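The Skernton Ferry

Glenys Bellamy sold the last ticket at 6 and pulled the shutter halfway down. In November the boat ran with two or three people on it, and most evenings they were the same people. She put the cash in the tin and wrote the total in the book.

Sixten Strand was still on the bench outside with his suitcase between his feet. He had bought a one-way ticket at lunchtime and let two boats go without him.

"That was the last one," she said.

"I saw it."

She finished locking up. The wind had come around to the north and the sign over the office was knocking against its bracket. Across the water the lights were on at Gaillard, where his sister lived now.
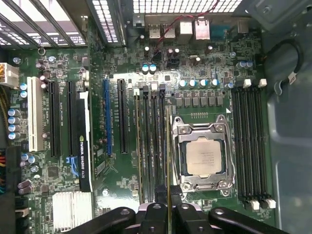 "Does she know you're coming?" Glenys asked.

"I wrote to her. I didn't say which day."

He had worked at the cannery with Glenys's husband, before it closed. After that he had fixed radios, then computers, in the back of the hardware store. When their mother died he and his sister had argued over the house and then stopped speaking. The house had sold in the spring for less than either of them wanted. Half the money was in an envelope inside his coat.

"You could mail it," Glenys said.

"I could."

She sat down at the other end of the bench. A truck went by on the shore road and turned up the hill. She thought about the soup at home, and whether there was enough bread to go with it.

"First boat's at seven," she said. "Manaia's driving. He won't wait for you if you're sitting here thinking."

"No."

"You can have the couch. You'll have to move the cat."

Sixten looked over at the lights a while longer. Then he picked up the suitcase and followed her to the car.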